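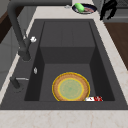
According to Vanderleia Dantas, the cheapest robot a kitchen will ever buy is the one it decides against after a month of simulation. The remark is often repeated by people who sell simulation.

Simulated procurement trial

A simulated procurement trial is a stage in equipment planning in which a buyer tests a proposed robot in a computer model of the workplace before paying for the machine. In kitchen automation the model usually includes a counter, a sink, some dishes and whatever the staff are expected to leave lying around. The trial sits between the first vendor meeting, where everything is possible, and the purchase order, where very little is included.

Origin of the term

The expression was popularized by a planning note issued by Trerkton on June 18, 2021, after the company had bought a dishroom arm that could reach every part of the sink except the bottom. The note, written by Benedito Nogueira, ran to four pages, two of them on who had signed for the arm. Its main recommendation was that no robot be ordered until a rendered one had been seen doing the same job on the same layout.

Scope

A typical trial covers reach, grip, clearance under the faucet and the time taken per item. Sinks are considered a hard case. They have walls, they have fixtures along the rim, and a plate lying flat on the bottom offers a gripper very little to hold. Buyers who model only an open counter tend to get excellent results and a second meeting with accounting.

Dish shapes are another common omission. Famer, a supplier of kitchen models, sells its basic scene with a single mug. Plates are an add-on.

Budgeting

Planners generally split the cost into the following lines:

Arms and grippers. The figure most people mean when they say "the robot."
Mounting and electrical work. The figure most people forget.
Modeling of the site. Charged by the room, with stepped or divided sinks often billed as extra geometry.
Spare fingers. Bought in pairs, lost singly.
Staff training. Present in every draft and absent from most final versions.

In the Trerkton method, 30 percent of the total is held back until the installed machine repeats what the simulated one did. Skunow, which installs such equipment, asks for 35 percent up front. The gap between these positions has been the subject of a long correspondence, all of it polite.

One arm or two

The question of a second arm takes up more planning time than any other. A pair allows one gripper to hold an item while the other works on it, and it lets a vendor quote for a pair. Tassanee Chaimongkol has argued that the second arm should be entered as a separate purchase with its own justification, based on how much of each task it spends holding something. Gilmar Prado replied that by the same rule most kitchens would have to give up half their cooks.

A still from a trial settles nothing on this point. One gripper may have a can held sideways over the raised part of the sink while the other hovers above the counter with empty fingers, and the full run has to be reviewed before anyone can say which of them is earning its keep. 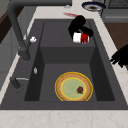

Criticism

Blagoje Omerović has described the practice as "shopping in a dream," noting that rendered sinks have no grease in them unless someone is paid to add it. Friction, glare and steam are the usual complaints, and a model that handles all three can cost more than renting the arm for a season. Rangel, a leasing firm, has made this observation in several of its brochures.

Supporters answer that a trial is meant to catch large mistakes, such as an arm that cannot clear the faucet. Small mistakes are left to the installation phase, for which a separate budget line exists — generally labeled "miscellaneous."

See also

Acceptance testing
Equipment leasing
Total cost of ownership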